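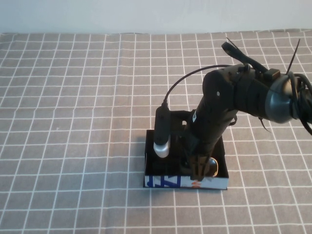

Taupe cloth with a white-line check, and a small open box standing on it.

Plastberg Lamus 721 table underlay: review

The Lamus 721 is a padded underlay that goes between a table and its cloth. It has a brushed upper face and a thin rubbery backing, and is sold by length from the roll. The review piece was bought at the ordinary price from the household shop in Clondbridge and has been in use for 11 months on a rectangular kitchen table with a hard varnish. It replaced an older Sárközi underlay, which is the main point of comparison below.

Cutting and fitting

The roll is wider than most kitchen tables, so at least one long edge has to be trimmed. Plastberg prints a faint guide line on the backing at regular intervals. The lines are square to the factory edge and can be trusted. Household scissors will cut the material but tend to chew the padding. A sharp knife and a steel rule give a cleaner result, working from the backing side with a board underneath.

The instructions say to cut flush with the tabletop. This is too large. The padding spreads a little in the first few weeks, and a flush cut ends up proud of the edge, where it shows as a ridge under a thin cloth. I took off a further 9 mm all round and have had no trouble with it. The cut edge does not fray and needs no binding.

The roll keeps its curl when first opened. Laid backing side down with books on the corners, it was flat by the next morning except at one end, which took until Tuesday.

Grip

The backing holds well on varnish and on laminate. On an oiled oak side table it slid under light pressure, and I would not buy it for that use without trying an offcut first. Dust reduces the grip noticeably. Wiping both surfaces with a damp cloth restores it.

The brushed face has to hold the tablecloth, and the results depend on the cloth. Plain cotton and linen stay where they are put. A heavier woven cloth also stays put, though it can settle into shallow ripples that have to be smoothed out by hand from the middle. Coated cloths move about more than they did on the Sárközi, which has a coarser face. Anyone using a printed check or stripe will notice this sooner, as a slight shift puts the lines out of true with the table edge.

Noise and protection

Crockery set down on the covered table makes a dull sound in place of a knock. The difference from the Sárközi is small, but the Plastberg is thinner, so it does well for its depth. A wine glass stands level. Writing on a single sheet of paper is still awkward and a hard mat is needed.

Heat protection is modest. The label allows warm plates but not pans. A casserole dish on a cork mat left no mark on the underlay or the table. I did not test it without the mat.

Spills are handled better than expected. The backing stops water, and a full tumbler tipped over the cloth did not reach the varnish. The padding does soak it up, however, and the underlay then has to be lifted and hung to dry. If it is left in place the top dries first and the middle stays damp.

Washing

The label gives a cool machine wash and no tumble drying. After 12 washes the brushed face has bobbled lightly along the side where people sit. The backing shows no cracks. There was slight shrinkage along the length after the first wash and none that I could measure afterwards. It would be sensible to wash the piece once before making the final cut, a step the instructions leave out.

Creases from the drum are slow to drop out. The material cannot be ironed, so it should be hung over a rail without folding.

Smell

There is a rubber smell on opening. It faded over several days in an aired room. It came back faintly after the first wash and has not returned.

Verdict

A good underlay for a varnished or laminate table used with cotton, linen or a heavier woven cloth. Less suitable for oiled wood and for coated cloths. The Sárközi remains the better choice where the cloth is slippery, but it is thicker, and its backing had started to flake by the time I replaced it.

For: clean cut edges, steady on varnish, stops spills.
Against: poor hold on coated cloths, slow to dry, cutting advice is wrong.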